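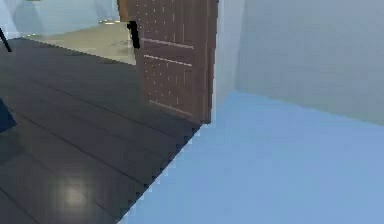 Plernora, 2024-12-09

Section 4. Connecting a Page to the Bundero Customer Desk

4.1 Purpose of this section

This section explains how a member institution of the Drastach network connects its public social media page to the Bundero Customer Desk. Once the connection is made, comments and private messages left on the page are delivered to the Desk, where trained staff can reply to them under the institution's name.

The steps apply to banks and credit unions that already hold an active Bundero license. Institutions still using the Hyvönen inbox should complete Section 3 first.

4.2 Before you begin

You will need:
Administrator rights on the social media page
A Desk account with the Supervisor role
The institution's four-part member code, printed on the license letter
The approved wording of your privacy notice

Note: Supervisor accounts created before March must be renewed before they can authorize a page. See Section 2.

4.3 Connecting the page

1. Sign in to the Desk and open Settings, then Channels.

2. Select Add Channel. Choose the network on which your page is published.

3. Enter the member code exactly as printed, including the hyphens.

4. When the network asks for permission, sign in with the administrator account for the page. Do not use a personal account that has only editor rights.

5. Select the page from the list and choose Confirm. The channel status changes to Pending.

6. Paste the privacy notice into the Notice field. The field accepts up to 1,388 characters, including spaces. Longer text is rejected and must be shortened before you can continue.

7. Choose Activate. The status changes to Live once the first message has been received.

Caution: Connecting a page imports its existing comments. On a busy page this can place a large number of items in the queue at one time. During testing, one page imported 1,409 comments in a single session. Schedule the connection outside opening hours where possible.

4.4 Setting the reply rules

1. Open Rules and select the new channel.

2. Set the response target. The default is 2 hours during opening hours.

3. Turn on Account Number Screening. Any message that appears to contain an account or card number is then hidden from public view and moved to the Restricted queue.

4. Assign at least one Supervisor to the Restricted queue.

5. Save the rules. Changes apply to new messages only – items already in the queue keep their earlier settings.

Caution: Staff must never ask a customer to post personal details in a public comment. Use the Move to Private button, which sends the customer a link to a secure message form.

4.5 Retention

Messages are kept in the Desk for 84 days and are then moved to the archive. Supervisors can search the archive but cannot reply from it. If a customer returns to an archived matter, open a new case and enter the old case reference in the Related field.

4.6 If the channel does not go live

Status remains Pending: post a test comment from an account that is not linked to the institution, then refresh the Channels screen.

Status shows Refused: the member code does not match the license. Check the code and repeat steps 2 to 5 of Section 4.3.

Status shows Expired: the page permission has been withdrawn, usually after a password change. Select Reconnect and sign in again with the administrator account.

If none of these steps restores the channel, contact the Drastach support desk and quote your member code. Do not delete the channel before you have received a reply, as deletion also removes the reply rules.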